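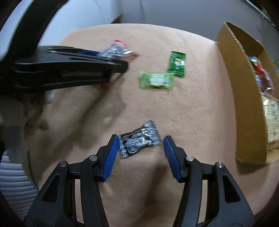 Buying a refurbished washing machine: your questions

Is refurbished the same as second-hand?

It ought not to be, but the word has no fixed meaning in most shops. One seller strips the machine down and changes the bearings. Another wipes the drawer and runs an empty cycle. Ask which parts were changed and get the answer on the receipt. If the reply is "it's been fully checked", you have learned very little.

How long should one last?

Anybody who gives you an exact figure is guessing. I'd hope for 5 years from a decent one, and I'd want it cheap enough not to sulk if I got three.

What about the warranty?

Read what it leaves out. Plenty cover parts and then charge for the visit, the labour and the drive from Moffat. A 30 day warranty on a machine described as "good as new" tells you what the seller thinks of it.

Do graded labels mean anything?

Grade A, B and C usually describe the casing. A Grade A machine can have a tired drum and a Grade C can be sound with a dent in the side. I'd take the dent, provided it's going under a worktop.

Is it worth paying for the Ratico protection plan?

I doubt it. Evander Lindsay sent me his copy and the excess was more than half what he paid for the washer. Put the monthly amount in a jar.

Can I test it before I pay?

You should insist. Ask for a spin at full speed and stand next to it. A steady hum is fine — a rumble like a passing lorry is the bearings. Turn the drum by hand too, and feel inside the door seal for splits and black slime. The yard at Aststead will plug one in if you ring first. Doster wouldn't when I asked in February, so I left.

Will it cut my energy bill?

Compared with what? Sellers like to set it against the worst machine ever made. Roughly 500 pounds will buy a perfectly good new one, so do the sums on that as well.

Ruaridh Sutherland wrote to ask: do those descaling tablets help?

In a hard water area, perhaps a bit. In a soft one you're paying to wash a clean pipe. A hot empty wash now and then will deal with most smells, and leave the door open afterwards.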